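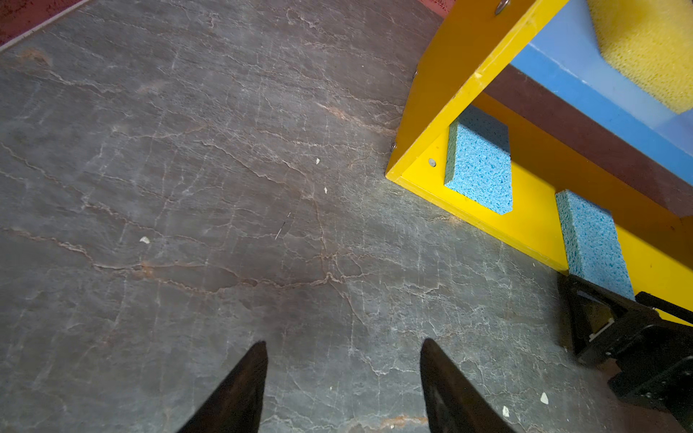
3. Household Cleaning Habits and Sponge Replacement

3.1 Survey and sample

The questionnaire was mailed to homes in Fitmont in February and returned by 539 of the 914 households that received it. One adult in each home answered for everyone who lived there. The form asked which cleaning tools were kept at the kitchen sink, where they were stored between uses, and what made people decide to throw one out. Chathurika Roy and Jozef Maes coded the open answers separately and then compared their lists. Where they disagreed, Tamara Pavliuk read the original form and made the final call.

We did not ask about income. An earlier study in Dematby (Adeyemi and Chevalier) found that people skipped the rest of the form when that question came early, and moving it to the end did little to help. Home size and number of residents were used in its place.

3.2 What counts as a sponge

Respondents used the word "sponge" loosely. Some meant only cellulose blocks, while others included scouring pads and silicone scrubbers. Because these materials hold water differently, we treated them as separate groups in the analysis. Answers that could not be placed in a group were kept in the totals but left out of the comparisons by material.

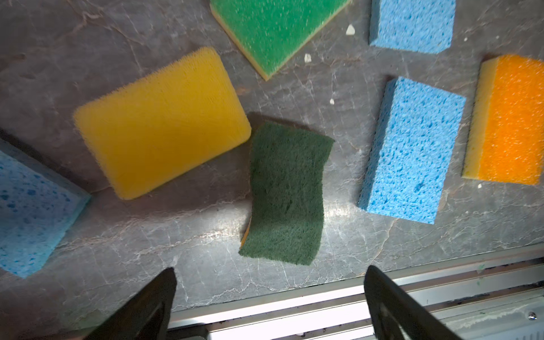 Figure 2. Kitchen sponges and scrubbers on a marble-patterned countertop, including a yellow silicone scrubber and a dark green scouring pad.

The grouping mattered most for storage. People who used silicone scrubbers often hung them up or left them in a rack. Cellulose sponges were more likely to be left flat beside the faucet or in the bottom of the sink. A sponge stored this way dries slowly, and slow drying was the condition we most wanted to measure in the home visits (Section 4).

3.3 Reasons for replacement

Smell was the most common reason for throwing a sponge out, followed by visible wear. Few respondents followed a fixed schedule. Those who did usually tied it to another chore, such as taking out the recycling or buying groceries – a pattern also seen in Dematby. Several people wrote that an old sponge was moved to the bathroom or garage before it was thrown away. We counted that move as a replacement, since the item had left the kitchen.

The form closed with space for questions from respondents. The one below was raised often and is given with the reply we mailed back.

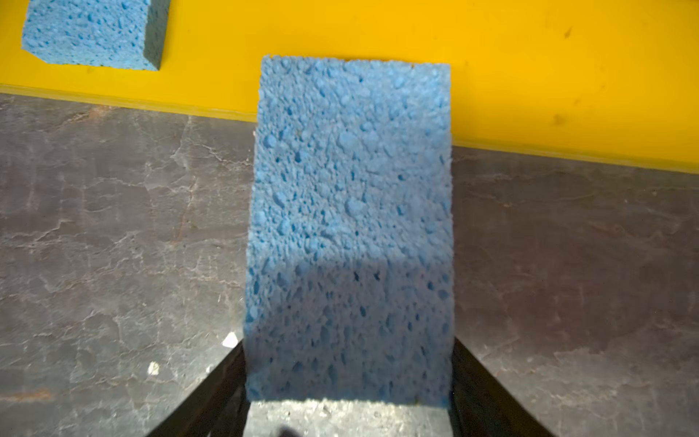 Does rinsing a sponge in hot tap water make it clean enough to keep using?

Rinsing removes food bits and some of the grease, but many bacteria stay inside the pores. Squeeze the sponge out well, let it dry between uses, and replace it when it smells or starts to fall apart.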